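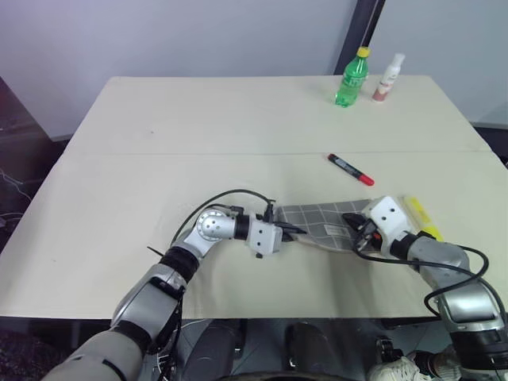 Brovia Holiday Cottages: pre-departure room and safety check, May 2023

Welcome, and thanks so much for going round before you head off to the mountains or the coast! We ask our touring guests to fill this in with us at each stop, comments and all.

Smoke alarm, hallway: tested, OK. A nice loud one, sorry to the neighbours.
Smoke alarm, upstairs: battery replaced.
Gas heater: OK. Serviced in October, sticker on the side.
Balcony railing: OK, though the gate latch is stiff and wants a good firm push.
Front steps (16): OK. Number four has a loose edge, now taped, and Alexiou Joinery are booked to fix it properly.
First aid kit: short on bandages, reordered.
Key safe: OK.
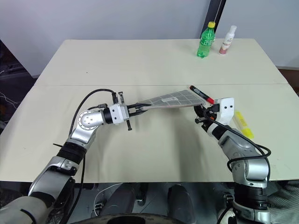 Tables and benchtops: OK, wiped over. Please lift suitcases instead of dragging them, as we've had a few scratches over the years and they do break our hearts. Where a top comes in two panels, like the cream-coloured one with the straight seam across the middle, run your hand along the join and tell us if one side sits higher.

Power points: OK, all 18.
Torch and Eson gorge walk map: in the drawer. Please put them back, the next lot will want them!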